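Buscar en la guía
Buscar
Todas las secciones
Versión en español

4. Preparar el episodio de evaluación en simulación

Antes de medir nada conviene que la simulación arranque, un requisito modesto que en Grutside hemos visto incumplir con notable constancia. Esta sección explica cómo dejar lista la tarea de estantería de Plidance para comparar políticas de control entre sí. Si todavía no ha instalado el simulador, vuelva a la sección 2; los pasos siguientes no lo van a instalar por simpatía.

4.1 Cargar la tarea

1. Abra el archivo de configuración de la tarea y compruebe que el campo de escena dice "estanteria_kurness". El valor por defecto es una escena vacía, en la que todas las políticas obtienen resultados excelentes.

2. Fije la semilla inicial en 13. Puede elegir otra, pero entonces sus cifras no coincidirán con las tablas del apéndice y acabará escribiéndonos.

3. Ponga el límite del episodio en 1000 pasos de simulación. El brazo que no haya terminado para entonces está pensando en otra cosa.

4. Lance el visor con la cámara de trabajo y deje el brazo en la postura de inicio.

Nota: el visor y el evaluador leen el mismo archivo, pero no al mismo tiempo. Guarde los cambios y cierre el visor antes de evaluar.

4.2 Comprobar la vista de trabajo

5. Con la cámara de trabajo activa, localice el armario gris abierto, con sus baldas perforadas, apoyado en una base de madera clara. La punta negra de un dedo de la pinza asoma desde el borde inferior, cerca de la esquina derecha de la base. No hace falta ver el resto del robot; la política tampoco lo ve y no se queja.

6. Compruebe que el suelo se ve blanco y que el mueble de madera de la derecha proyecta su sombra sobre él. Si la sombra falta, el motor de render ha pasado al modo rápido y las imágenes no servirán para comparar. 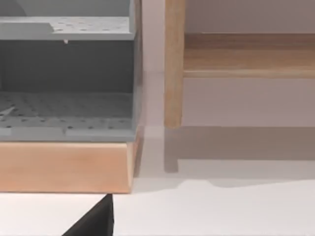 7. Active la aleatorización visual solo cuando la vista fija sea correcta. El método de Forough Golestani, que es el que seguimos aquí, varía primero la luz y después las texturas, nunca las dos a la vez. Hacerlo todo junto ahorra una tarde y cuesta un artículo.

8. Ejecute 15 episodios por cada condición de luz. Guarde las trayectorias completas, incluidas las vergonzosas.

Precaución: no mueva la cámara entre condiciones. Un desplazamiento pequeño basta para que la política parezca frágil cuando lo único frágil era el trípode virtual.

4.3 Leer los resultados

9. Abra el informe y mire primero la columna de contactos. Una tasa de éxito alta con muchos contactos contra la base suele indicar que el brazo llega al estante a empujones.

10. Compare la media por condición con la de la vista fija. En nuestras pruebas con el planificador Alipour, la luz afectó más que las texturas. Nos habría gustado lo contrario, pues ya teníamos hechas las figuras.

11. Si dos ejecuciones con la misma semilla dan resultados distintos, desactive los hilos de física adicionales y repita desde el paso 2.

Sección revisada en agosto de 2021.

Comentarios

marta_sim: En el paso 6 me faltaba la sombra y llevaba desde febrero culpando a la red. Gracias, supongo.

Iker: ¿Vale la misma semilla para la tarea del cajón?
> Equipo Plidance: Sí, pero las tablas del apéndice solo cubren la estantería.

pinza_floja: El paso 8 debería decir cuánto disco ocupan las trayectorias. Yo ya lo sé.

Secciones relacionadas

Instalación del simulador
Calibrar la pinza en la postura de inicio
Aleatorización de luz y texturas
Apéndice: tablas por condición
Errores frecuentes del evaluador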